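Search this guide Go

Hurnov Twin-Gripper Table Kit -- User Guide
Section 8: Setting up and running the table-laying chore 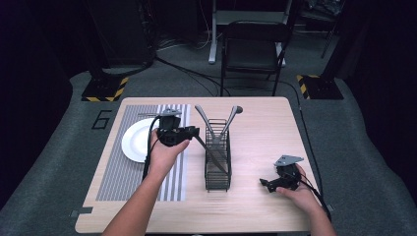 Fig. 8-1. Hand-held grippers in use at the table, with placemat, plate and utensil holder.

This section covers one chore, laying and clearing a single place setting. It assumes you have finished calibration and that both grippers respond to the trigger.

What to expect

Customers often ask whether a machine can do this job unattended yet. For one place setting, on a known table, with items it has met before, the answer is mostly yes. In a family kitchen, with odd cutlery and a cloth that slides, the answer is still no. The Bullen controller learns from demonstrations given by a person holding the grippers, and it will only be as steady as those demonstrations. At our Jinasbridge workshop we used 1,205 of them before the arms would set down a plate without supervision. Knives took longer. Lifting cutlery out of a wire holder remains the weakest step.

8.1 Preparing the table

1. Clear the table of everything not used in the chore.
2. Mark the table corner with dark tape. The tape must lie flat.
3. Lay the placemat on the left half of the table and smooth it from the middle outwards.
4. Put the plate on the placemat.
5. Stand the utensil holder in the centre of the table and load it.

Note: A striped placemat is easier for the controller to find than a plain one. Avoid mats close in colour to the tabletop.

Note: Mesh holders are light and may be dragged along when a utensil catches. If this happens often, put a weight of 400 g in the bottom.

8.2 Recording a demonstration

1. Take one gripper in each hand and check that both cables hang clear of your wrists.
2. Hold both grippers above the table for a short pause, then start the recording.
3. Move at half your normal speed. Quick movements are the commonest cause of rejected recordings.
4. Close the jaws fully on each item before lifting.
5. Release, draw back, and pause again before you stop the recording.
6. Put everything back and repeat. Shift the plate a little each time -- a controller that has only seen one position will fail at any other.

CAUTION: Use table knives with rounded ends only. Do not pass a knife from one gripper to the other.

CAUTION: Route floor cables behind the table and keep the operator's side clear. Stand bases must carry hazard tape.

8.3 First unattended run

1. Put the grippers back on the arms and tighten the mounting plates.
2. Set speed to Low.
3. Run the chore with a plastic plate.
4. If the arm misses the same item twice, stop. Record more demonstrations of that item before trying again.

Wet items are not supported. Neither are glasses, stacked plates or folded napkins. Napkin handling is being tested with the Shenoy soft jaw set and is planned for October.

Replace the jaw pads after 3,000 closures, or sooner if they look shiny.

Section last revised July 25, 2021.

Was this page useful? 8 comments Share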